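Why does your bedroom get messy all by itself?

Have you ever tidied your room, gone down for your tea, come back up and found it looking like a jumble sale? I have. Lots of times! My name is Bleddyn Price, I'm a grown-up (mostly), and I still get told to sort my room out. So I thought I'd find out why mess happens, and what the quickest way to get rid of it is.

Let's start with a big word. Scientists who study how things get mixed up use the word entropy. You say it EN-tro-pee. It's a tricky idea, and people at university spend years on it, but there's a little bit of it you can try on your own bedroom floor.

Get a pair of socks. Just 2 socks, nice and easy. How many ways can they be tidy? Well, they can be rolled up together in the sock drawer, and that's pretty much it. Now, how many ways can they be untidy? One on the floor and one under the bed. One on the lamp and one in your school bag. Both behind the radiator. One inside the other one, inside a welly (this happened to me in October and I didn't find them until I put the welly on). You could go on all day and never run out.

So there are only a few ways for a room to be tidy, and there are loads and loads of ways for it to be messy. Every time you pull out a jumper or chuck down a comic without looking, you're much more likely to land on one of the messy ways. Your room isn't doing it on purpose. It only feels like it.

Now then, beds. I want to talk about beds, as they're the worst place of all for mess. A bed is big and flat and soft, and it's always right there when your arms are full. You think, "I'll just pop this here for a minute." Then you pop another thing on top, and before you know it there's a jacket and some cardboard and a cuddly toy up there and you've got nowhere to sleep.

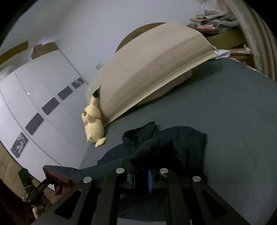 Pikachu and a big sheet of cardboard, sharing a bed with the clothes.

I call this a landing pile, because it's where things land when they haven't got anywhere else to go. And there's a secret about landing piles: they're nearly always made of things that belong in different places. Clothes go in the wardrobe or the wash. Cardboard goes in the recycling, unless you're building something with it. Toys go wherever your toys live. When they're all heaped up together your brain looks at the heap and says "too hard!" and wanders off to find a biscuit.

The trick is to stop looking at the whole heap. Pick one kind of thing and only look for that. I always begin with clothes, and this is how I do it.

First, pick up every bit of clothing you can see and hold each one up by the shoulders. Does it smell all right? Is there any beans on it? If it's clean it goes in a clean pile, and if it isn't it goes straight in the wash. Don't fold anything yet! If you start folding you'll still be there at bedtime.

Next, find all the cardboard and paper. Flatten the boxes you don't need (jumping on them is the best bit, but ask first, and do it on the floor, please, never on the bed). If there's a really big piece, slide it behind a door for now or carry it downstairs. Big bits of cardboard hide things. I once lifted one up and found a library book, a glove and half a jigsaw.

Then it's time for the toys. Soft ones can go back by the pillow if they're allowed to sleep with you. Mine's a rabbit called Bickerstaff and he's very strict about having the side by the wall.

After that you can fold. Do you know how to fold a hoodie? Lay it on its front and smooth it flat with your hands. Fold one side in towards the middle, with the arm going straight down, and do the same with the other side. Bring the bottom up to the top and tuck the hood in. It takes a few goes to get it neat. A wonky one still fits in the drawer, so don't worry.

Here's a game for you to try at home. Before you start, guess how many things are on your floor and your bed, and write the number down. Then count them as you put them away. The first time I did it I guessed 101 and the real answer was 116, and that was with me counting a pair of gloves as one! My niece says that's cheating. She might have a point.

Have a go this week, and see if you can get your guess any closer than mine. If you find a green glove with a hole in the thumb, I've been looking for that.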